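Fil : relamper un atelier à plafond en bac acier, notes de chantier. Local en rez-de-chaussée, plafond métallique nervuré blanc, tubes fluorescents apparents, murs en brique.
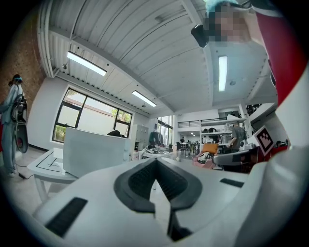 Bimla Kashyap : avant de toucher aux luminaires, tu as mesuré de nuit ? Avec des baies vitrées pareilles, un relevé de jour ne vaut rien pour dimensionner.

Relevé de nuit fait, oui, à 22 h, stores inutiles à cette heure. Luxmètre posé à plat sur les plateaux, cellule vers le haut, tubes allumés depuis vingt minutes pour qu'ils soient en régime. Les fluos mettent du temps à se stabiliser, surtout par temps froid.

Résultat : 128 lux au point le plus faible, contre le rayonnage. Sur les tables côté fenêtres c'est mieux, mais l'uniformité est mauvaise. Pour du tri de petites pièces je vise 500 lux sur plan de travail. On en est loin.

De jour, même point de mesure côté fenêtre : 1000 lux à midi, ciel couvert. D'où l'illusion que la pièce est bien éclairée. Elle l'est jusqu'à 16 h en novembre.

Premier poste, donc, et il ne coûte rien : déplacer le mobilier. Les tables de travail passent sous les baies, perpendiculaires à la façade, lumière à gauche pour un droitier. Le stockage recule vers le fond.

Le vestiaire métallique gris reste où il est. Il est fixé et je n'ai pas envie de reboucher de la brique.

Le portant à vêtements, en revanche, dégage. Des vêtements sombres pendus près des fenêtres du fond absorbent une bonne part de ce qui entre par là. Un tissu noir réfléchit dans les 5 %, une peinture blanche mate 80 %. Il ira derrière la porte.

Même raisonnement pour la brique rouge. Facteur de réflexion médiocre, 20 % en étant généreux. On m'a demandé de la peindre en blanc. Refus : brique ancienne, remontées capillaires en pied de mur, une acrylique cloquerait en deux hivers. Si quelqu'un y tient, badigeon de chaux, rien d'autre.

Le plafond blanc fait l'essentiel du travail. Bac nervuré, donc réflexion un peu dispersée, ce qui m'arrange : moins d'éblouissement qu'avec une tôle lisse. Dépoussiérage à la perche avant toute mesure finale.

Luminaires. J'ai comparé deux options : tubes LED en remplacement direct dans les réglettes existantes, ou réglettes neuves. Retenu : réglettes neuves, modèle Borinar, 4000 K, IRC supérieur à 90. Les vieux ballasts consomment, ronronnent, et je ne garde pas une douille jaunie.

Nombre : 4 réglettes, réparties en deux lignes parallèles aux tables. Calcul fait avec un facteur de maintenance de 0,8, pièce poussiéreuse oblige.

Fixation : pas de perçage dans la tôle. Crapauds sur la poutre, câblette, réglage de hauteur au millimètre. On peut redescendre une ligne sans échafaudage.

Attention à la canalisation blanche qui longe le plafond. Je ne sais pas encore ce qu'elle transporte, donc aucun collier dessus et aucun câble attaché dessus. La moitié des installations que je reprends ont un câble attaché à un tuyau.

Commande : deux circuits séparés, ligne fenêtre et ligne fond. Gradation sur la ligne fenêtre uniquement, avec cellule Provo orientée vers le plan de travail, pas vers la vitre. Orientée vers la vitre, elle régule sur le feuillage du dehors et on s'énerve tout l'hiver.

À propos du feuillage : lumière d'été légèrement verte côté façade. Gênant si l'on apparie des teintes, sans importance sinon. Je garde une lampe Dixit à bras pour ces cas-là.

Rangement, puisqu'on me pose la question en privé. La table encombrée du milieu sera vidée avant la pose. Règle appliquée : un objet resté 3 semaines sans servir part au rayonnage blanc, dans un bac étiqueté. Étiquettes Zumalley en 12 mm, noir sur blanc, lisibles à deux mètres.

Les plateaux blancs restent. L'adhésif noir marque les limites de zone, contraste maximal, rien à redire. À remplacer quand les bords se relèvent.

Reste à faire : coupure générale, dépose des tubes (filière de recyclage, mercure, pas la benne), tirage des deux lignes. Second relevé de nuit à la même heure, aux mêmes points. Je posterai les valeurs brutes à la suite.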